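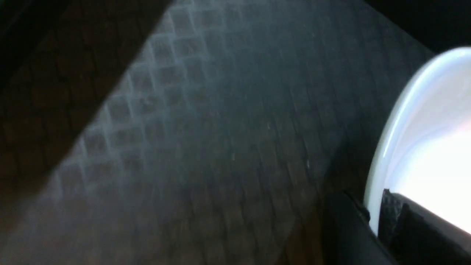 Small Squares, White Rim: Evening at the Table

By Abla Hattar
Put on the page Apr 13, 2021

Welcome to my gallery page. I like to look at kitchen things from very near, when the light is going away and the colors become few. In the first picture there is a surface with small squares, blue-gray where the light comes across it and brown-gray where it does not, and a white rounded rim at the right side. I kept this picture large because the squares make their own drawing, and I did not want to put more things next to it.

The kitchen is in apartment 307 in Dallia, and I have used it for many years. It has one window over the sink and one lamp that I can move. Under the picture I give the short lines which belong to it, and after them my notes about the table, the dishes and how I keep them. Some readers wrote to me in August and asked for the notes, so now they are longer than before.

The lines for the picture

Squares going down to the right. Each one is as big as the end of a finger, more or less, and the edges take a pale shine.

The rim is smooth and bright, and inside the curve it is so white that the eye finds almost no detail there. A bowl or a cup, you may choose.

A few very small pale specks near the middle. Maybe dust, maybe a little something from the meal.

The dark part at the left still has the squares in it, if you look with patience.

About surfaces with a pattern

I grew up with a plain table. My aunt covered it with a cloth for guests and with nothing for us, and every scratch had its story. When I got my own kitchen I wanted the opposite, something with a pattern that you can feel under your hand. A raised pattern is more work than a flat one. Flour goes between the cells, and sugar goes there too, and sugar is worse.

My way to clean is simple. First a dry brush, an old one for vegetables, in the direction of the lines. Then the brush again in the other direction. Only after this comes the damp cloth. If the cloth comes first, the flour becomes paste and you will sit there with a toothpick. I did this one time and I remember it well.

For oil I put two drops of dish soap in warm water and I leave it for the time of one song on the radio. Then I wipe, and wipe again with clean water, and dry with a towel that has no loops. Towels with loops leave threads on everything which is not smooth.

About white dishes

I have many white dishes and they do not match. Some are more blue, some are more like milk. In the morning you see the difference very clearly, but in the evening they all take the color of the lamp. My oldest ones come from Erketti, a shop on the hill in Dallia which closed long ago. They sold seconds there, dishes with a small mistake in the glaze, and you could buy them by weight. The owner packed everything in newspaper and it took him a very long time.

The soup bowls I bought later, from the Masri market. They have a thick rim and I like them for this. A thin rim is elegant, but a thick rim is kind to the lips when the soup is hot. They are also heavy, so I never carry more than two at once from the shelf to the table.

When a white dish gets gray marks from the spoons, I rub it with baking soda and a little water, using my fingers. After that it looks almost new. I do not use the rough side of the sponge. It takes the marks away but it takes also the shine, and then the next marks come faster.

About the cupboard

The dishes live in a cupboard that we call the Endard, after the family which left it in the apartment. It is too tall for the kitchen and the upper door touches the ceiling pipe, so it opens only halfway. On the inside of this door somebody wrote the number 1193 with a pencil. I asked the neighbors what it could mean and each one gave me another answer. One believes it is the price. I like the number and I clean around it.

Bowls are on the low shelf, cups in the middle, and the serving plates on top with paper between them. The glasses stand on their feet. My sister puts hers upside down and we have discussed this subject enough.

About the evening light

All my favorite pictures of kitchen things are dark ones. In full daylight a bowl is a bowl and you already know everything. When the light is low, you see the rim first, then a shine, and the rest you must think for yourself. A soft picture also does not disturb me. Many people ask for sharp pictures of food and dishes, and there are a lot of those in other places, so here I can keep the soft ones.

If you want to try something similar at home, use one lamp only and put it lower than you think. Light from the ceiling makes a pattern flat. Light that comes from the side touches the edges, and small raised shapes get their shadow. White dishes are difficult because they become too bright very fast. You can move the lamp away or you can accept it. I accept it often.

Questions I received

A reader wanted to know if a pattern with squares makes the table look smaller. In my opinion no, but a very strong contrast can make it restless, especially together with a printed napkin. I use plain napkins, gray or dark blue.

Another reader asked if I sell the Erketti bowls. I am sorry, I do not sell them. Three have broken in all these years and I still have the pieces of one in a box, because I plan to repair it. The plan is old.

Somebody also asked for the name of the brush. It has no name on it. Look for short and stiff hair, and a handle that does not drink water.

You may print the picture for your own kitchen if you like. For another use, please write me first with the form on the contact page. I answer slowly in spring, when the balcony needs me, but I read every message.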